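April, late evening

Back from the open day at Carretero and my head is still buzzing! Angeliki Raptis let 5 of us stand right at the bench for the board demo, and I could have stayed till they locked up. 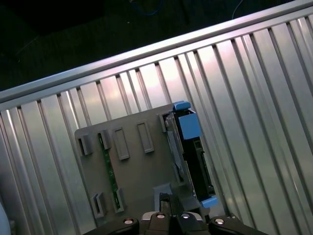
Green board in its clips, black and blue module to the right.

She talked us through the gripper for 20 minutes and took every question I had (I had plenty). Must write to Benito about it tomorrow, he'd love the place.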